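In Defence of the Plain Block

11/9/23

I have a teal table in my flat in Manport, and for most of the year it has a tablecloth in the middle of it and some wooden blocks on the tablecloth. Visitors with children understand this at once. Visitors without children ask when I will put them away.
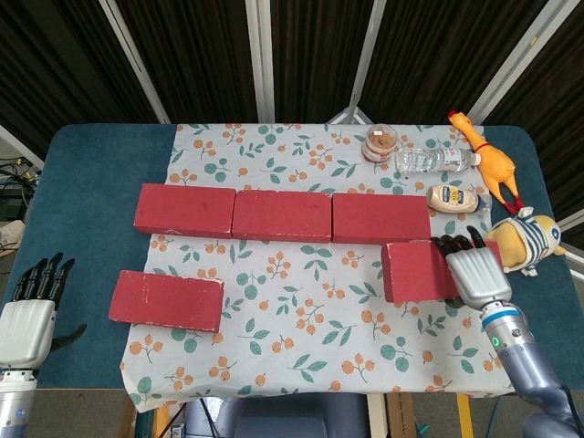 My opinion is that a small number of plain wooden blocks, all of one colour and one shape, is a better thing to own than almost any building set sold today. I know this sounds like the opinion of an old person. I am not so old, and I have bought the other sets too, so I speak with some experience and with some regret about the money.

The last one I bought was a Forkisia set with 700 pieces. It came in a box so large that I had to carry it home from the shop in both arms, and inside there were bags, and inside the bags were smaller bags. There was a booklet of 210 steps. My niece and I followed the booklet for one long rainy afternoon and then for a second one. On the second afternoon she asked me if we could stop and build a wall. I said that the wall came later, at a certain page. She looked at me as one looks at a clerk in an office.

I have thought about this look many times. A child who wants a wall should be able to have a wall. With long red bricks you put one against the end of another, and then one more, and you have it. It takes less time than opening a bag. Then the wall is a train, or a bed for somebody, or the border of a country where the grown-ups are not allowed, and for each of these changes you move one block or you move none.

People say to me that this is poor play, that a modern child needs detail. I do not agree. The detail is already in the house. On a family table there is always a bottle of water, a jar with something brown in it, a mayonnaise that should have gone back to the fridge, a rubber chicken. In the big sets every figure has its place and its small hat. In the play of blocks the mayonnaise may be the mayor. I have seen a soft toy wait a whole morning for a train which consisted of three bricks, and as far as I could judge the service was not worse than the real one.

There is also the question of the paint. The makers of toys now promise us finishes that never chip. I have a catalogue from Vultport where this promise is printed on nearly every page. I prefer paint that chips a little. A block with a worn corner has been dropped, bitten, stepped on in the dark by an adult who then used a word he should not use. I like to feel these corners with my thumb while I wait for the kettle. Also, with a block made of wood, you can sand it and paint it again on a free evening in May with the window open. I did this once, and I chose the same red, and my niece complained that they smelled like a door.

I must be fair to the other side. A neighbour lent me a book by an author called Yeoh, which argues that complicated sets teach patience and the reading of plans, and that these are useful skills. I believe it. I learned patience myself from the 210 steps. But I notice that most of the useful skills I have came from having too little of something. When there are only a few blocks, you cannot build the castle from the box, because there is no box. You must decide what matters in a castle. Children decide this very quickly. Usually it is the gate.

And I admit a weak point in my argument, which is noise. Wood falling on a bare table top is a terrible sound when you have a headache. This is the reason for the tablecloth. Mine has orange berries and green leaves on it, a pattern that my mother would have kept for guests, and it does two jobs: it makes the fall softer, and it marks the building land. What stands on the cloth belongs to the game. What lies outside, on the blue-green, is at sea, and may be used for lunch. We never discussed this rule, and yet every child who comes here seems to know it after a few minutes. Adults have to be told, and some of them still put their cup on the railway.

How many blocks are enough? A friend of my sister bought a sack of 100, and I think it was too many. Her boy poured them on the floor, enjoyed the crash very much and went to do something else. With a handful, each block is known. One is the good one, one is the one with the bad corner, and if somebody hides one in a shoe it is missed before dinner.

So I do not put them away. I move them a little when I need the space to write a letter or to peel potatoes, and then I try to put them back as they were — this is more difficult than it sounds, as the person who built the thing remembers every angle, and will tell me that the station has moved and that the passengers are angry.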